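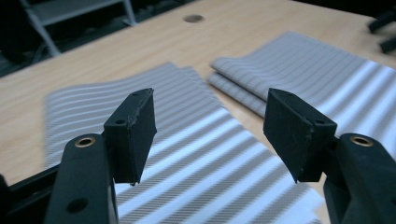
Overgaard wrote on the course board after the last meeting that comparing two grippers on cloth is a waste of bench time, because cloth never lies the same way twice and the numbers will be noise. The objection is fair, and this handout is built around it. We are going to run the comparison anyway, with enough attempts per gripper that the noise can be seen and reported.

Course materials > Manipulation Lab > Unit 2 > Comparing grippers on soft goods

Revised June 4, 2025

1. What is being compared

The two tools are the Dredgate hand-held gripper and the Grumlow hand-held gripper. Both are parallel, two-finger designs with a camera mounted on the tool. The Dredgate fingers carry rubber pads, fastened with screws. The Grumlow fingers are bare plastic with a molded ridge. Everything else is kept the same: same table, same cloth, same operator for both tools.

The objects are striped woven cloths. Stripes are useful here. When a cloth bends, the stripes bend with it, and you can follow a fold in the video much more easily than on a plain cloth.

2. Terms

Attempt: one closing of the fingers on the cloth, followed by a lift.

Hold: the cloth leaves the table and stays between the fingers until you open them.

Slip: the cloth leaves the table and falls before you open the fingers.

Miss: the fingers close and the cloth does not leave the table.

Double: two layers come up when you wanted one. Mark it as a hold and add a D in the notes column. Folded edges give the most doubles, so do not leave the column blank on those.

3. Procedure

Lay the cloth on the table. Half of your attempts start with it flat and half with it folded over once. Switch tools at the halfway point of each block.

Open the fingers all the way, bring them down over the cloth, and wait for the recorder light before closing. Close at the slow setting. Lift straight up to the mark on the ruler. Wait, then open.

Do 30 attempts per tool in each block. Do not repeat an attempt because it went badly. The only reason to discard one is a recording fault, and the fault goes in the log with the file number.

Check the pads at the start of each block. Dust changes the grip. Wipe them with the dry cloth from the kit and write down that you did. No alcohol on the rubber.

4. Last year's data

The Zorkmont archive has 2159 recorded attempts from earlier sections of this course. Of these, 700 are on cloth and the rest are on blocks, cups and cable. Use only the cloth set for your baseline. The older files were sorted by hand and slips were sometimes entered as misses, so watch a sample before you trust the labels.

5. What to hand in

A table of holds, slips and misses for each tool, split by flat and folded. One plot. A paragraph answering Overgaard: is the difference between the tools larger than the difference between two blocks with the same tool? If it is smaller, say so and stop there. No marks are lost for a result that shows no difference.

Log sheets go in the tray by the door with your section number on top.

2 comments | 0 shares

Manipulation Lab course pages | Contact the lab office | Back to top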